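The Bin on the Table

Last month I promised I'd write about my bathroom cabinet, and then I spent most of July avoiding my bathroom cabinet. But it's done now, mostly, and I have opinions!

Some background for newer readers. We moved into the Sivley Street place with a lot of half-full bottles. Lotion, shampoo, the stuff you decant from a bigger jug and then never label. I kept buying more because I couldn't see what I had, and the cabinet under the sink is deep enough to lose a small dog in. When I finally pulled everything out (sitting on the bath mat with a flashlight in my teeth) I found 2 open bottles of the same conditioner and a hair mask I'm fairly sure came with us from the apartment on Castellanos.

A few of you wrote in after the pantry issue to say you swear by drawer dividers. I tried them. My problem is that tall bottles fall over in a drawer every time you open it, and then the caps work loose and you get that sticky ring. So I went with bins. Plain, straight-sided plastic bins, one per kind of thing, that slide out like a drawer but keep the bottles standing up.

What I look for, if you're shopping: something see-through or close to it, rounded corners inside so you can wipe it with one swipe, and a rim you can get your fingers under. Skip lids. I bought lids for the first set and they've been sitting on top of the dryer ever since. Measure the cabinet opening too, not the inside — the hinges eat more room than you'd think, and I had to take one back.

Refill bottles are the other half of it. I buy the big 1000 ml refills from Prakari and pour them into plain bottles with screw caps, and the plain bottles do look nicer. They also all look the same. I once washed my hair with hand lotion, so please label yours. Masking tape and a marker is fine, and the tape peels off when you switch.

Then there's the sorting itself. I do it on a table now, never on the floor, and I only bring out one bin's worth at a time. Everything that belongs together stands next to the bin, I wipe each bottle, check the cap, and in it goes. If it won't fit, something has to leave. Doing the whole cabinet at once is how I ended up eating dinner on the couch for two nights with the kitchen table covered in sunscreen.

A reader asked about color. I used to be strict about clear everything, but a bit of color makes it so much easier to tell my family where to put things back. "It goes in the teal one" works. "It goes in the second one from the left" never has.

Next issue I'm on to the towels, and I'm going to try those Dunero shelf risers that two of you keep emailing me about. Send me your folding methods before then, especially if you've got one that works for fitted sheets.
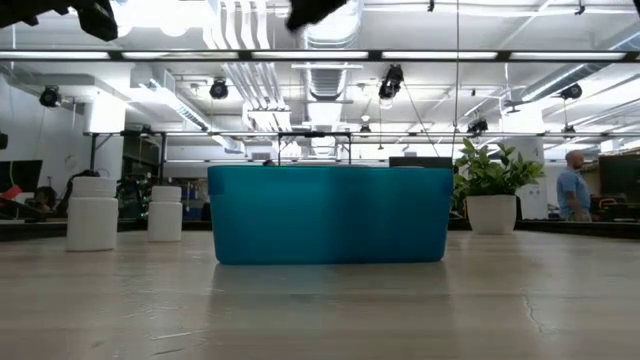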